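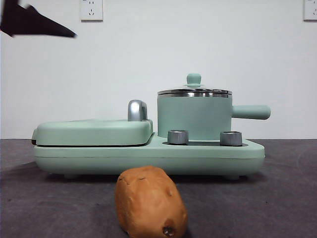 Mint-green breakfast maker on a dark grey bench surface, lid closed.

Looking after a breakfast maker

Unplug it and let it cool with the lid open before you clean anything. Wipe the plates with a damp cloth and a drop of dish soap, then go over them again with plain water. Never put the base in the sink.

Crumbs collect in the gap under the lid – a dry pastry brush gets them out. Pale colours show grease quickly, so wipe the outside as well.

Check the rating label before sharing a power board. Ours is 800 watts, and the kettle gets its own outlet.

Store it flat, with the cord coiled loosely beside it.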